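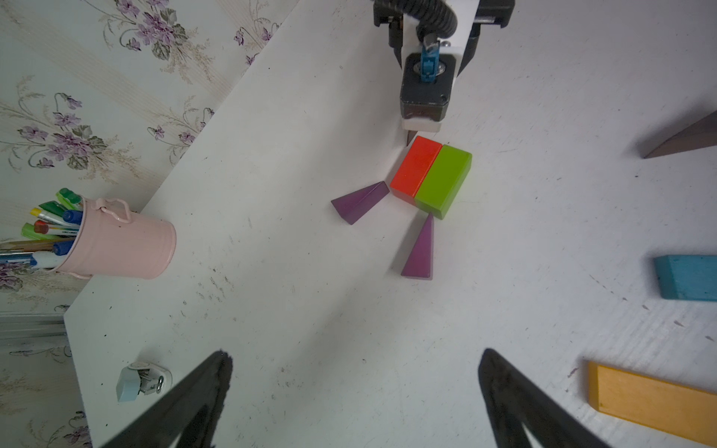

Figure 1. Coloured wooden blocks on a white table: rectangles, two purple triangular prisms and other pieces.

Unit 4: Simple solids and how they meet
Handout by Matilde Rebelo, Wastham evening course, Materials for Early Mathematics

In the last unit we spoke about flat shapes. Now we take the blocks in the hand, and the names must change. Many adults say "triangle" for the purple block. With small children this is acceptable, but you as the teacher should know that it is a triangular prism. It has five faces: two triangles and three rectangles. The red-orange block and the green one beside it have six faces each, and all their corners are right angles before the edges are rounded.

4.1 Joining along a long edge
In Figure 1 the red and the green block touch with their long edges and together they make one larger rectangle. Please try this with two equal blocks from your own box. Suppose that each block measures 20 mm by 50 mm seen from the top. The area of one top face is then 20 × 50 = 1000 square mm, and the pair has double. The perimeter does not double. One block has 140 mm, the pair has 180 mm, as the two edges in the middle are no longer on the outside. Children of six or seven years can find this with a string, without any formula.

4.2 Words for position
Beside, touching, pointing to, at the corner of. One purple prism touches the red block at a corner. The other has its narrow tip towards the green block. Let the child say both sentences aloud, and then build the same arrangement at another place on the table.

4.3 Rounded edges
Painted blocks usually have edges which are slightly round. When you measure, put the ruler across the middle of the face and never along the edge. Figueiredo treats this in the reader, in the chapter on measuring, and I ask you to read it before the practical in March.

Exercises
1. Draw the net of a triangular prism on squared paper. Mark which edges will be glued.
2. Join the same two blocks along the short edge. Calculate the new perimeter and compare with 4.1.
3. Write four sentences of position for a child of five years, using only blocks that you have at home.

Bring the drawings to the practical. Scissors and glue are in the room.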